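The Table Comes First

Flendthorpe is a one-story building behind a tile warehouse, and the first thing you are asked to do there is wipe your feet. The second is to keep your coffee off the paper. The paper is brown kraft, it covers the whole of a very large work table, and the woman who runs the place has strong feelings about it.

"People come in and look at everything else," she says. "I want them to look at the paper. I've put a lot of my life into that paper."

She would prefer not to be named, on the grounds that her mother still believes she works in hospitality. In a way she does. Flendthorpe sets tables. It lays out kitchen things, the ordinary kind that live on ordinary counters, and tries to settle where each one ought to go when a meal is for one or two people and the surface has to do everything. Its clients are mostly outfits that furnish small apartments. The current job, for a company called Potow, is known in the building as the rice table.

The grid came before the rice. It is dark blue tape, run lengthwise and crosswise until the table turns into squares, or into something close enough to squares that she has stopped apologizing.

"They're square-ish. I'm at peace with square-ish. The first version I did with a laser level I borrowed from my brother-in-law, and it took a whole Saturday, and then somebody put a hot pan down and the paper buckled and I had to do it over. So the second version I did by eye, in an afternoon, with the radio on. It's the better grid."

Why tape at all? She looks at me as if I'd asked why a street has curbs.

"Because otherwise you get the word 'there.' 'Put it there.' 'No, over there.' I spent years in restaurant kitchens and I would say a third of all the arguing was about the word 'there.' Now I can say, the plate goes one up from the cooker, and the plate goes one up from the cooker, and we all still like each other at lunch."

The cooker is the part of the job she will talk about longest. It is dark gray, with a glossy lid, and it sits in the middle of everything like a toad on a path. She auditioned 22 of them. Most were turned down for the crime of being too charming.

"I had a red one. I had one with a face, practically. You put a thing like that on a table and you can't see the table. I wanted one that looked like it had been somebody's for a while. It has a carrying handle that folds down, and I'm very fond of the handle. I have never once carried it by the handle."

It is also too big for a square, and she knows it. It sprawls over several, at a slight angle, with the control panel facing the right.

"I had a fight with myself over that. The tidy person in me wanted it lined up with the tape. But nobody's rice cooker is lined up with anything. You turn it toward where you stand, so you can get at the buttons, and then the cord goes wherever the cord goes. If I straighten it, I'm designing a table for a photograph. Potow isn't paying me for a photograph."

There are a great many buttons. I ask whether she knows what they all do.

"I know what two of them do. One of them is rice."

Around the cooker, the rest of the table setting is almost stubbornly plain. The plate is flat and pastel pink, with a raised rim. The bowl is small and pink as well. She went to pink after a long season of white, which she gave up for reasons she describes as spiritual.

"White dishes on brown paper look like a bakery. Everybody who walked in asked if there was cake. There was no cake, and you could feel the mood drop. Pink doesn't promise anybody cake. I thought it might be sweet, and I was ready to hate it, but on the brown it goes quiet. And then whatever's in the bowl gets to be the loud thing."

She wanted a rim on the plate for a different reason, which is that she has watched people eat.

"I've got family who chase the last bit of food right off the edge. A rim is a kindness. Put that in."

Her method, if she'll allow the word, is to set the table, take it apart and set it again with one thing moved. She has kept a notebook on the rice table since March. It was on its 20th page when I visited, and page 19 was entirely about the bowl: near the cooker, so the rice has less far to go, or farther up toward the far edge, where it stays clear of your elbows? She has changed her mind on this more often than she has changed the paper.

"The near-the-cooker people are very sure of themselves," she says. "I was one of them. Then you've got a lid opening and a bowl right beside it and your sleeve's in your dinner. So now I like the bowl up past the plate. Ask me next week."

What she does not want is for any of it to become stylish. A previous client, Mak, once sent back a breakfast layout with a note asking for more linen. She kept the note and did not supply the linen.

"Linen is what you add when you haven't decided where the spoon goes."

And the spoon on the rice table, where does that go?

She is silent for a bit, and presses down a corner of blue tape with her thumb.

"We're not discussing the spoon," she says.

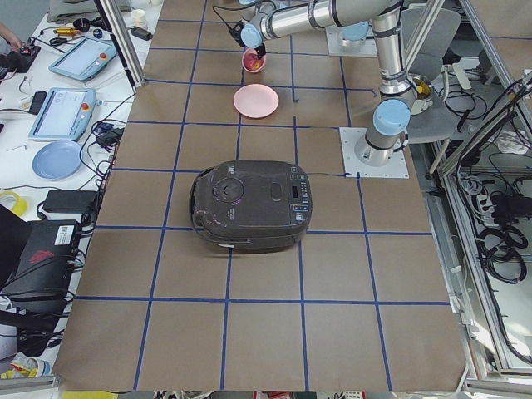

The rice table at Flendthorpe, with the bowl up past the plate.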